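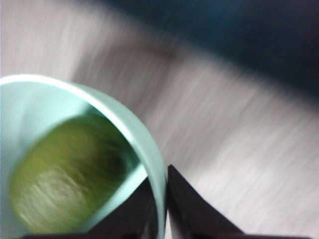
Wrist camera view, with the gripper at the side of the cup.

Posted Jun 15, 2018

I went along to the open day at Osta last week. They have the ground floor of the old Dukgate building and I'd walked past it for years without knowing what went on inside. I signed in as visitor 72 and was given a sticker and a map I didn't need, as the whole thing is one long room and a kitchen.

Most people stood by the big arm near the door. I spent my time at the smaller bench at the back, where Nga Võ was running the pick and place demonstration. The project is called Tạ and it has been going since December. The job sounds dull — pick up a piece of fruit, put it in something, take it out again — but they have logged 2,134 attempts so far and 1,802 of those counted as good.

I asked why they used real fruit. She said a rubber ball is the same every time and a lime isn't.
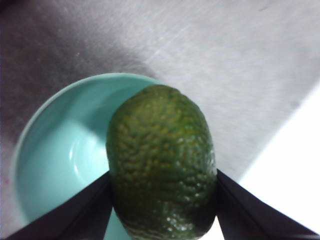 The skin matters more than I'd have guessed. A bumpy one gives the fingers something to hold, but it also means they may only be touching in a couple of spots, so the grip can look fine and still slip when the arm turns. Squeeze harder and you bruise it. Nga said they had spent most of the spring on that one setting.

There was a screen showing what the wrist camera sees, and I found it easier to follow than watching the arm itself. When it moves quickly the picture smears and you can't make out much.

Tea was in the kitchen afterwards. The next one is at their Claltemden site, date not fixed yet. Parking at Dukgate is poor, so take the bus.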